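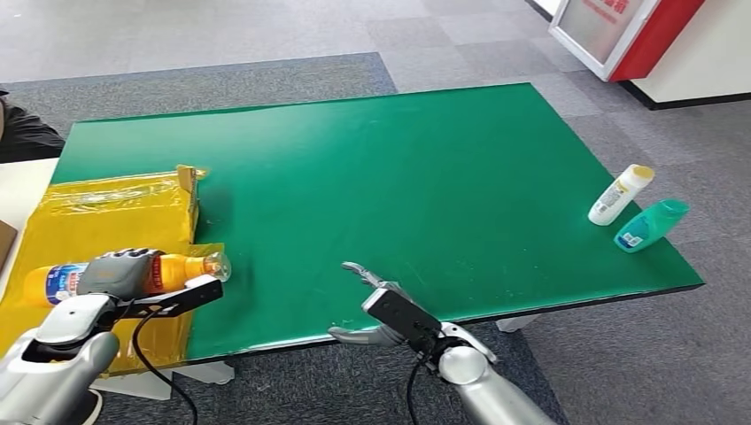

1. Summary of the period

This report covers the second phase of the Patden Packing Room project, from the start of April to the date of submission, 2022-06-15. The grant from the Femia Fund supports the conversion of a former meeting room into a packing space for care parcels, together with the first year of supplies. Work on the room is complete. Parcel packing is under way on a weekly basis, and two of the three outcomes agreed for this phase have been met. The third, concerning delivery to outlying addresses, is behind schedule and is discussed in section 4.

2. The room and its furniture

The room has been carpeted in part and fitted with green-topped tables on white legs. The original proposal called for stainless steel benches. These were dropped after quotations came in well above the budget line, and the revised purchase was approved by the Fund in writing before any order was placed. The tabletops are smooth and wipe down easily between sessions. A few pale scuffs and specks have appeared on the green surface. They are cosmetic, and no replacement is planned.

Shelving was supplied by Trarer and installed along the inside wall. One unit arrived with a bent upright and was exchanged at no cost to the project. The remaining items on the furniture schedule, a step stool and a second trolley, will be bought in the next phase.

3. Packing and materials

Parcels are packed in cardboard boxes and wrapped in yellow plastic. The color was chosen so that project parcels can be told apart from other goods held in the building. Bottled drinks are handled one at a time and checked for a sound cap and a legible label before they are set aside for packing.

The wrapping has been the main source of difficulty. On the larger boxes the plastic creases heavily and bunches along the side, leaving a ragged edge, and cardboard flaps can stand up at the corners where they are not taped down first. Of the parcels sent out in the first month, seven were returned to the room for rewrapping. The following changes were made in response:

Flaps are taped flat before the plastic is applied.
Large boxes are wrapped from a wider roll, ordered from Marinho.
Drinks are packed upright at the center of the box.
Each parcel is checked on all sides before it leaves the table.

Only two parcels have been returned since the changes took effect. Packing time per parcel has increased slightly — an acceptable cost in our view — and we expect it to fall again as the teams become used to the wider roll.

4. Delivery

The project currently serves 29 households, against a target of 29 for this phase. Delivery within town runs to schedule. Delivery to the outlying addresses was to begin in April and has been postponed twice, first by a delay in the vehicle insurance and then by a change in the loading hours at the rear entrance. Households at those addresses now collect their parcels in person. We recognize that this does not meet the intention of the grant for residents with limited mobility, and we propose to hire a courier on a short contract until the vehicle is available.

5. Expenditure

Spending on furniture and fittings closed 15 percent under budget, chiefly as a result of the change in tables. Spending on wrapping materials is some 19 percent over, reflecting the wider roll and the material used in rewrapping. We request the Fund's agreement to move part of the furniture underspend to the materials line. No increase in the total grant is sought.

6. Next phase

Subject to approval of the transfer, the next phase will cover the courier contract, the outstanding furniture and a written packing guide for new teams. A revised budget table and copies of invoices are enclosed with this report.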